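**Is the furniture protection plan worth anything, or is it just a markup?**

Posted by creaky_stairs, February 2022

We're redoing the back room and the order at Firitz came to $1,552: a Relora sofa bed, a rug and a wooden unit with white drawers. At checkout the salesman pushed a Trustano plan pretty hard. It covers "accidental damage and structural failure" and I'd have to report anything within 30 days of noticing it. I have 30 days from delivery to add the plan, so there's no rush, whatever he said.

I've read the leaflet twice. It uses the word "peace" a lot and the word "pay" hardly at all. Stains are covered unless they've "built up." Who decides what built up means? Drawer runners are covered for failure but excluded for wear, and I can't think how a runner fails if it doesn't wear. Handles get their own paragraph, which says that a loose handle is maintenance and a broken one is damage, and a handle that was loose before it broke is maintenance again.

Has anyone made a claim on one of these and gotten money or a repair out of it? I don't want to hear from people who bought it and "feel better." 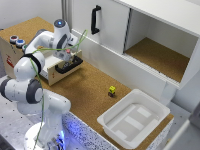 **Nele De Graaf**

Yes, once, on a Vermeulen dresser. They sent a repair kit. It was a wax stick and a marker, neither one the right color. When I complained, I was told the kit counted as my repair and the claim was closed.

To be fair, I didn't pay full price for the plan, and a second claim for a split drawer bottom did get me a new drawer after a lot of phone calls. I had kept the delivery slip and the photos from the day it arrived. Without those I doubt I'd have gotten anywhere.

Things I'd look up before paying:

- whether a kit in the mail counts as a repair
- what happens if they stop making the model (mine offered store credit, minus a fee)
- whether the store's regular warranty already covers the runners

That last one is where I'd start. A lot of the plan overlaps with what you get anyway, and the overlap is sold as a feature. Ask for the full terms, too. The leaflet is an ad.

**mudroom_mike**

Just buy it, you'll be glad you did. We have kids and they wreck everything. Never had to claim but it's good to know it's there.

**creaky_stairs**

Mike, that's the "feel better" answer. Did you check whether kid damage is in there? Mine has a line about "repeated impact from play items," and I can't tell if that means a toy truck or a soft foam block with letters on it. If a foam block can void the thing, I'd like to know before I hand over the money.
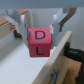
**oldvarnish**

Play items are excluded on most of the plans I've read, soft or hard, but it's usually in the definitions at the back and not under exclusions. Look there first.

I'd skip the plan and put the same money in an envelope. Tighten the handles in December when you're stuck indoors anyway. If the sofa bed mechanism goes early, take it up with the store in writing and don't let them send you to the plan company.

Also, some cards cover new purchases for a while. I wouldn't count on it until you've read that booklet too, and it's every bit as slippery.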